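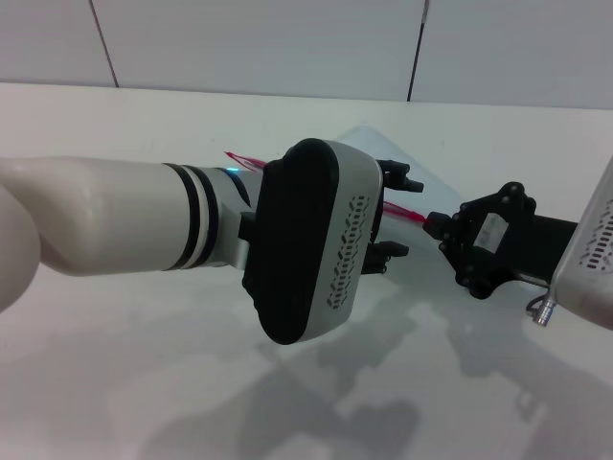 The door to the Kendlow workshop is around the back, past a tire place and a fence that leans on a bush. I walked by it twice. The sign says Mundeo, after the upholstery firm that used to have the unit, and the members have been meaning to change it since they moved in. I was told this by three different people, each of whom seemed to think it was someone else's job.

I had come for the open evening on 5 February 2020, and specifically for the two-arm build, which I'd been following through its very occasional blog posts. The last of these went up in July and consisted of one sentence about a power supply. I took that as a good sign. People who are getting somewhere don't blog.

Oriana Núñez runs the project, to the extent that anyone does. She fixes dental equipment for a living and has the calm of someone used to working on expensive things while their owner stands behind her and sighs. She handed me a name sticker, looked at my shoes, and asked me not to step on the gray cable. There were several gray cables. I stood very still for most of the first half hour.

The goal is easy to state. Two arms, one table, and a length of cord. One arm holds the cord, the other takes it, and by the end the cord has been routed along a path that a person could manage while on the phone. Oriana wants it for wiring harnesses, the kind she makes by hand for old amplifiers. She figures that if the arms ever do one start to finish, she will have saved herself an afternoon at a cost of 33 months.

I had expected big swooping movements. What you get is a pair of arms creeping toward each other like shy people at a wedding, stopping, and thinking about it. The cord is the trouble. A block stays where you put it. A cord has opinions, and they change when you touch the other end. One of the younger members, a cheerful man in a fleece who never gave his name, explained that they had first tried string, then shoelaces, then a red cord because the software kept losing everything else against the white tabletop. He told me this as if it had been a long war.

The translucent plastic sheet on the table also has a history. It went down so the cord would slide a little. It now slides a little itself, and there is a split in the group over whether to tape it. Oriana is for tape. The man in the fleece feels that tape is giving up.

I asked what it had all cost, which is rude, but I'd paid for parking. The number on the whiteboard was $1,425, with a box drawn around it and the words "not counting arms" underneath. The arms are on long loan from Arancibia, a packaging company across town that shut down a line. What the members have built themselves is everything in between: the table, the control software, the bits that let two machines share a space without hitting each other. There is a log of the times they did hit each other. It has 16 entries, some with drawings.

My favorite part of the visit was the calibration, which I realize is a sentence that explains a lot about my social life. Each arm has to know where the other one is, and they find out by touching the tip of a finger to a set of marks on a card, one after another, very slowly. It takes five minutes if no one leans on the table. I leaned on the table. It took ten.

After that they ran the handoff for the visitors. On the first try the cord slipped and the arm carried on with great dignity, closing on nothing and placing nothing carefully at the far side. The second try got a grip and then stopped with an error that Oriana read, frowned at, and did not share. The third one worked. It was maybe four inches of travel, and a room of adults with coats on applauded. I clapped too. I'd have bought a T-shirt.

There was other stuff to see. A couple at the back are restoring a Terner knitting machine, and it made a noise I could feel in my teeth. Somebody had printed a chess set and lost a bishop. The coffee came from an urn that had been on since lunch, and I had two cups, so I can't claim to have been warned off by the first.

On the way out I asked Oriana when she thought the first full harness would be done. She said summer. Then she looked over at the man in the fleece, who was moving the plastic sheet back to where it had been, and said she hadn't said which one.

If you want to go, the next open evening will be listed on the workshop's page, assuming someone updates it. Entry is free and there's a jar. Wear shoes you can stand still in, and park on the street.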